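Janitz Adds Marble-Patterned Folding Surface to Its Laundry Room Line 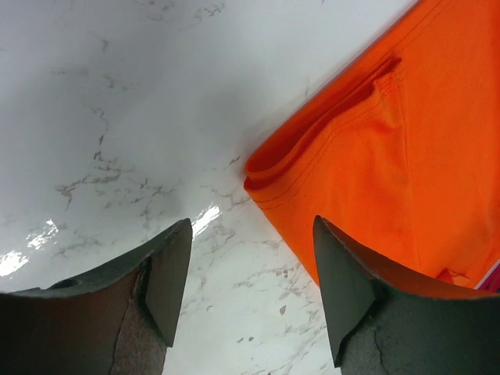

PALLADDALE – Janitz will ship a white marble-patterned worktop for laundry and utility rooms in October. The glossy surface carries gray and brownish veining and is supplied in two lengths, 66 and 88 inches, both 28 inches deep. The depth allows an adult sweatshirt to be laid out and folded without turning.

"Lint and stray threads show up on a gloss finish and wipe off with a damp cloth," said Philomena Akpalu, product manager for surfaces. "Glare under direct lighting is a known trade-off. We recommend diffused fixtures."

The first production run is 1,000 units. Installation guides are available to dealers on request. Trade orders are handled by Yaw Amoah at the Palladdale office.

Related items
Janitz Names Abubakari as Regional Distributor
Kodari Shelf Brackets: Revised Load Table
Care Notes for Gloss Worktops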